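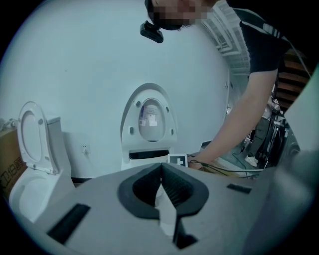 Nelton opens its doors, toilets and all

2022-10-16 – We had 211 visitors at our open day, and I'm still smiling! I'm Lakshmi Rao, and I run demos at Nelton. Most people headed straight for the bathroom corner, two white toilets by the light-blue wall, where our team works with the hand-held gripper. Kasun Ekanayake talked folks through teaching a robot to lower a seat (he got almost 42 questions before lunch).

Next stop is Briem in May – come say hi! Entry is free. Write to Murali Pai at the Nelton front desk for a spot.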